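Jeston's Clothing Swap Is Back, and I've Been Folding All Morning

The Jeston clothing swap opens its doors again on 14th August, and if you missed the spring one, please don't miss this one! I went along yesterday to lend a hand with the sorting and ended up staying until they locked the building.

For anyone new to town, the swap runs out of the old Brelo shoe shop on the corner (the one with the green awning, next to the dry cleaner). You bring clean clothes you're done with, you get a paper ticket for each piece, and you spend the tickets on whatever you like. No money changes hands unless you want to put a dollar in the jar for the light bill.

Fathima Sikder started it in her own garage with two rails and a folding chair. Last time they took in 3666 pieces, and 518 people came through over the weekend. "I thought we'd get my neighbors and my sister," she told me, laughing, while she pulled a tangle of scarves out of a trash bag. "Then the line went past the mailbox."

This time they've split things up differently. Sweaters and knits get the back room to themselves, coats go on the rails by the window, and kids' clothes are up front so parents with strollers don't have to squeeze through. Shoes are out completely, I'm sorry to say. The last batch took up too much floor.

I got put on knits, and I was happy about it, right up until I met my first drawstring. Yolotzin Pacheco, my folding teacher for the day, has a firm rule about those: spread the piece out on the table, get the ribs running straight, bring the top over first, and leave the cord for the very end. She doesn't like knits on hangers at all (shoulder bumps, she says, and she's right, half my closet has them). A fat rectangle is fine with her. It doesn't have to look like a store display.

The piece I liked best was a cream ribbed knit with a braided drawstring and fringed tassels on the ends. I have wanted something like that for ages and I'm going to be in line early with my tickets. You've been warned.

The cream knit on the round table, with some black clothing beside it:

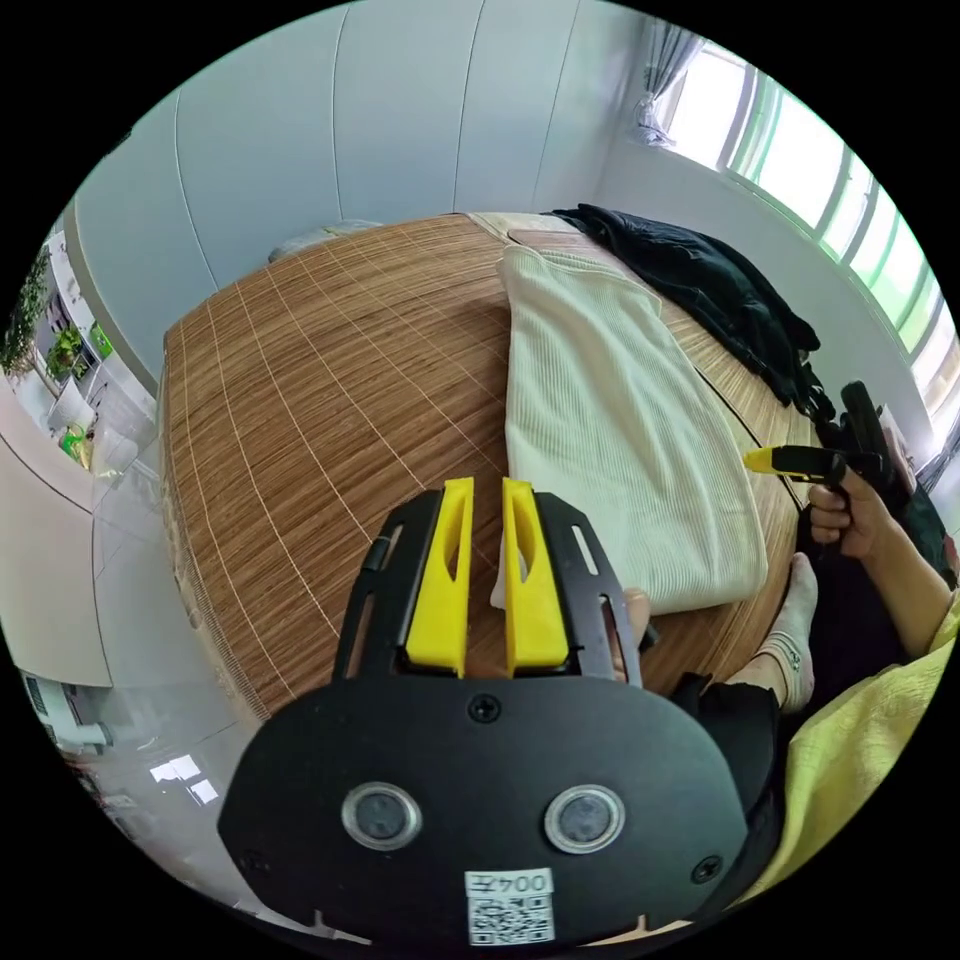
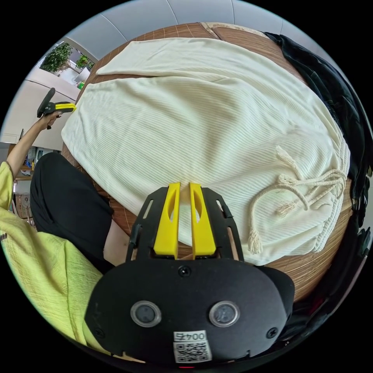

What to Bring, and When

Drop-off is open every afternoon until the day before the swap, from three to six, through the side door on Laveo Street. Everything should be washed and dry, with the pockets emptied. Small flaws are okay if you pin a note on them, and there's a mending basket for loose buttons and short seams. Please no underwear, no swimwear and no single socks.

The limit is 79 tickets per household, up from last time, and leftover tickets will still be good at the October swap. Doors open at nine. There's parking behind the Iwasaki bakery, but the lot fills up quickly, so walk or bike if you can. Bring your own bags too, they ran out before lunch last time!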